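About the Moltlow Record

Hi! I'm Xóchitl Aguirre, and I run the Moltlow Record, the local news site you've landed on. If you came in through a story about the sewer bond or the superintendent search, welcome, and sorry about the sewer bond. I write most of what's here, I edit the rest, and if you call the office I'm usually the one who picks up (unless it's a meeting night, in which case leave a message and please say your phone number slowly).

How we got going

I spent a good part of my working life at a daily paper two counties over, mostly on courts and county government. I loved that job. When the paper stopped sending anyone to Moltlow, I was still living here and still reading the agendas every month out of habit, and one January I sat through a county board session where they changed the rules for public comment in under ten minutes. There wasn't a reporter in the room. I went home and typed up what I'd heard and emailed it to maybe a dozen friends, who forwarded it to their friends, and by spring I had 200 people on a list I was keeping in a spreadsheet.

We're at 1,174 paying members now, which still makes me a little dizzy! Everything else grew out of that list, including the Cleto edition, which covers the town of Cleto and the farm roads out past it and has its own email.
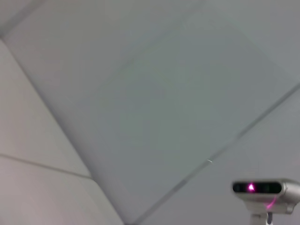

Our newsroom is on Quezada Street, upstairs, and it's one room with a door that sticks in August. People ask to see it and I always say come by, but keep your expectations modest. We've got desks, a scanner radio, a filing cabinet full of old county budgets that I refuse to throw out, and a coffee maker that came with the lease. Overhead it's plain pale gray ceiling, smooth, with long straight seams between the panels, and I have stared at those seams through an awful lot of conference calls with the county attorney. Mornings before 10 are the best time to visit. After that I'm either on the phone or at the courthouse.

What we cover

County board, both town councils, the school district, the sheriff's office, and the circuit court. Elections, obviously. We also do a fair amount on how public agencies treat the people who work for them and the people who complain about them, a beat I sort of backed into. A bus driver wrote to me about a grievance that had been sitting in a drawer at the district office, I asked for the paperwork, and it took eleven weeks and three letters to get it. I got stubborn after that. If there's a process on paper for handling complaints, I want to know if it's being followed, and I'll ask the same question at every meeting until I hear something I can print.

We don't do restaurant reviews, much as I'd enjoy it. We do run high school scores, and we run obituaries for free, any length, written by us or by the family.

How we handle the hard ones

I get asked about this more than anything else, so let me go on for a bit. When someone is accused of something serious, we don't publish on the strength of one phone call. We look for documents, we talk to people who were there, and we give the person accused a real chance to respond, meaning days and a named deadline, and no calls at 4:45 in the afternoon for a story that goes up at 5. If they change their account later, we report that too, with both versions and the dates. We don't name people who report sexual misconduct unless they ask us to. We do sometimes let a source go unnamed, but I have to know who they are, and the story has to tell you why we agreed.

When we get something wrong we fix it at the top of the story, in the same size type as everything else, and it goes in the next morning's email. I've written plenty of those corrections myself. I once gave a council member the wrong first name in two stories running (she was very gracious, her mother was less so).

Who pays for it

Members, mostly. We also sell a few ads to local businesses, and the Hendska Fund gave us a three-year grant that covers our courts reporting. Advertisers and funders don't see stories ahead of time, and anyone who gives more than 400 dollars in a year gets listed on our supporters page by name. No anonymous big checks. We've turned down a couple, and it stung, I won't pretend otherwise.

We don't endorse candidates. I don't put signs in my yard either, and my neighbors have stopped asking.
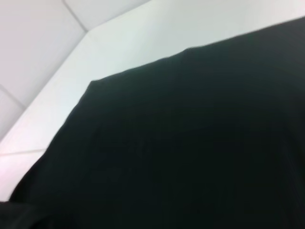

Dark cloth, nearly black, with a little green in it.

Getting in touch

Tips are always welcome, and they don't need to be polished. A photo of a notice taped to a door, a meeting that got moved at the last minute, a bill that looks strange to you, all of that is useful to me. Email works, paper mail works, and if you'd like to talk in person I'm at the library in Cleto once a month with the laptop open and a sign on the table. If you're worried about your job, don't write to me from your work account. Call from your own phone or drop a note through the slot downstairs.

We also teach a free evening class on public records requests every fall and spring. You'll write a real one and send it before you leave, and I'll help you word it. Bring a question you'd like answered by your own local government and a pen, the ones in our mug are all dead.

Membership is month to month and you can cancel by replying "stop" to any email. Letters to the editor should be under 300 words and signed, with the town you live in.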